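Wed 6 October

Quick one, bus in 6 minutes.

So the night class. Week two of beginner Hindi at the Prenesus building, room 306, up all those stairs because the elevator is doing its thing again. I was late. Of course. Savita Pant doesn't care if you're late but she does make you say why in Hindi, and I do not have the words for "couldn't find parking" so I said "I am a car." Big laugh. Fine.

What's sticking: numbers, food, family. What isn't: the two different d sounds, or is it four, I lose track. Umesh Sisodia sits next to me and can hear them all perfectly. Grew up with his grandmother speaking it and never spoke back, he says. Now he wants to. I think about that alot.

Homework is sticky notes on everything in the kitchen. Door, darvaza. Plate, thali. Light, batti. Haven't put a single one up yet.

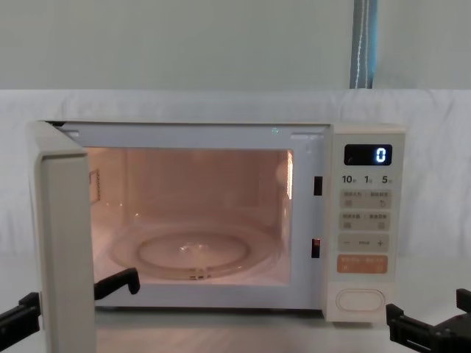

Door, plate, light. Three words in one microwave.

Tried the flash card app too, Plimeo. Not for me. Too many streaks and little trumpets. I'm back to index cards and a rubber band, in the coat pocket, flip thru them in line at the store.

Goal is still December. My mother in law's birthday, one whole toast, no notes. Savita says doable if I stop whispering. I whisper when I'm unsure, apparantly.

Ok bus. More next week, if I learn the past tense.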